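Bevitz bench frame kit, six months in

I'll say it up front: I love this thing. We bolted the Bevitz frame around our butcher-block table in the shared shop in June, hung the arms on it, and have been sorting pill bottles ever since. Black extrusion all the way around, room for an arm on each side, and a raised shelf at the back to give them somewhere to put stuff.

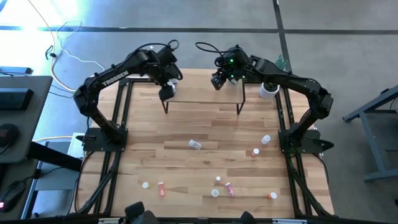

Photo: Nele Verhoeven

Squaring the rails took me and Karim 3 evenings (the manual says one, ha). Once they were tight, the two arms could reach the shelf and most of the wood in front of it, and I stopped chasing a new offset every time I sat down to work! The shelf is my favorite part -- small bottles at one end, big ones at the other, and you can still get a gripper in between.
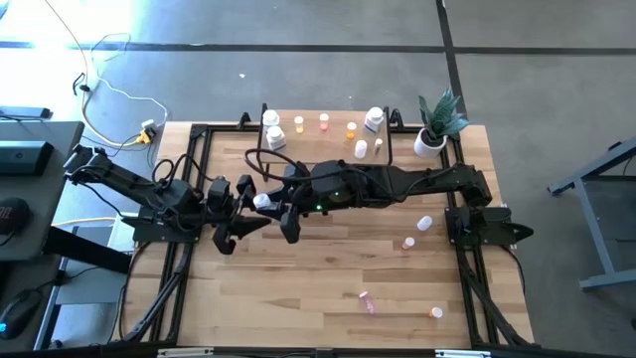
Both grippers in close, with a white bottle in the right one.

Gripes? The slot covers pop out, and there's no cable routing to speak of, so plan your own before you tighten anything. I'd also like a deeper shelf. Bevitz sells one, and Craig has already ordered it for the second bench.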